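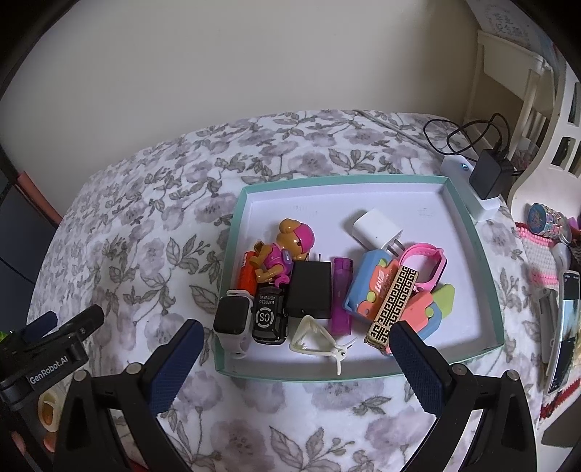

Hunville, January – Hi everybody, Kanokwan Boonchu here, and I have news I've been sitting on since before the holidays. My little home-organizing business, Trajkovski, is kicking off the Small Stuff Drive this month, and all of Hunville is invited to empty its pockets, nightstands and coat linings along with me!

If you've been to one of my closet workshops, you know I've spent years on the big things. Sweaters, boots, the good towels. But the calls I get now are mostly about the little things – the chargers with no phone to go with them, the toy that came home in a backpack, the watch strap a kid outgrew two summers ago. They end up in one drawer, then the drawer won't close, then they move to a bowl, and then there are two bowls.

So my advice is to take a shallow box lid, put it on the bed and tip the whole lot in. I like a lid for this because the sides are low and everything stays where you can get at it. I like the bed because you can't go to sleep until it's finished (my husband has opinions about this part). Push the pile to one side so you have some bare space to sort into, and start with whatever is easiest for you. For me that's anything with prongs.

Chargers really are the place to begin. Plug each one in, see if it works with something you own, and if it does, put a bit of tape on it with the name of the thing. If it doesn't work, it goes in the electronics bag. Please don't put plugs in the kitchen trash. Lighters come out of the pile right away and go up high, well away from the kids' things, and they don't go in any of our drop bins, full or empty.

Toys get their own turn, and I'd let the kids in on it. Little figures, cars, those folding plastic ones that come in two colors – ask which ones still get played with and believe the answer you get.
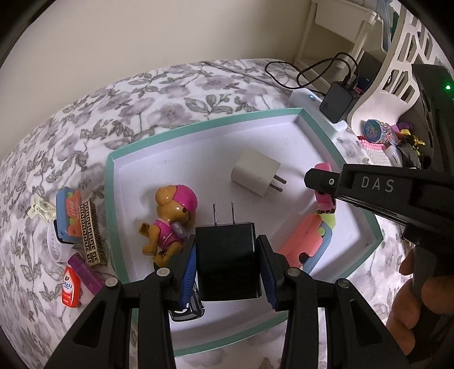 Amnuay Ratanaporn wrote to me after the trial run in the fall to say that the plugs took him ten minutes and the toys took the whole evening, and that his daughter argued for every single dog, bear and race car until he gave up and bought her a tin to keep them in. He also asked if we could take watch straps. Yes, Amnuay, we can now!

That trial was 45 households on the north side of town, and between them they brought in 226 chargers and adapters. I counted them myself on my living room floor and then counted them again. Of those, 189 still worked, and they went to new homes through the swap shelf at Vondirier, the secondhand shop on the corner by the post office. This time I'm hoping for 2000 small things of every kind, which my sister says is too many and I say is one good drawer per street.

Drop bins will be at Vondirier and in the lobby of the Nunov building all through January, from 9 a.m. to 6 p.m. There's one for chargers and cords, one for toys and one for straps, clips and cases. Wipe things down first if they're sticky. Take batteries out if you can, and tape over the ends.

Taking part is free and you don't have to sign up. If you'd like one of my sorting sheets, ask at the counter at Vondirier and they'll hand you one. Reporters and neighbors with questions are welcome to come find me by the bins any morning – I'm usually there by 10 with coffee.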